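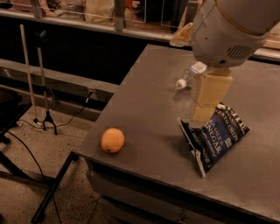

Gethin wanted to know why anyone would bother teaching a robot with groceries when foam blocks are cheaper and don't roll off. Fair point, got asked it twice. Blocks all behave the same, that's the trouble. Kitchen stuff doesn't.

So, tips from the Drevanel sorting trials, for anyone trying the same on a bench at home or in a workshop.

Mix your shapes. One round thing, one floppy bag, one bottle. We ran 3196 grasps and the bag was by far the worst of the lot, 1611 of the misses were crisps. Go for the fat part of the bag, never the crimped end.

Matt table top. Shiny ones confuse the depth reading, clear bottles do that enough on there own.

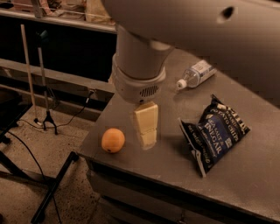
Bottles next. Aim for the label, it's the only bit the camera gets a decent reading off. That one change took us from 43 misses a session down to 4. Same settings otherwise, the Fitwood planner left alone.

Shuffle everything between goes. If the orange always sits in the same spot the thing just learns the spot. We lost most of April to that.

Keep the failed runs too. Drodmont method throws them out, we trained with them in and it did better on bags. Not sure why yet.

Swap the fruit when it goes soft. Wipe teh gripper pads after.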